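Folding week, apparently. I've been picking up clothes with the hand gripper every evening and sending the recordings over to Yu-na Woo, who feeds them to the model at Kadley. We're at 497 clips now and she'd like 954 before October, so my bedroom has become a sort of laundry with homework.

T-shirts are easy, I can do those while half listening to the radio. Coats are another matter! Puffy ones slide about and squash down to nothing, so you have to close the fingers slowly and get a proper pinch of fabric before you lift. I binned 13 clips last night for going too fast — Yu-na is strict about that, and quite right too. She also wants each thing dropped in a new heap every time, which my arms are starting to notice.

Jumpers next, then the dreaded fitted sheet. 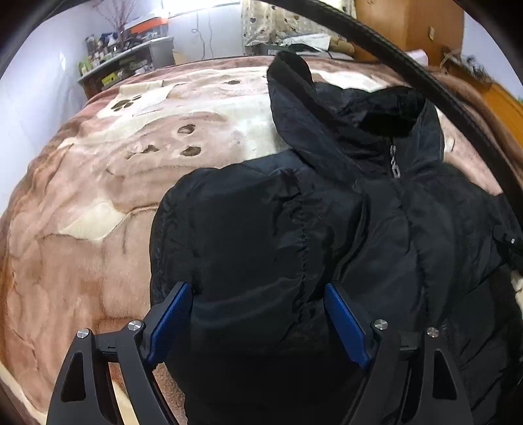

Black padded jacket, getting a grip on the quilting.

Contact | © 2024 Dullix | Back to top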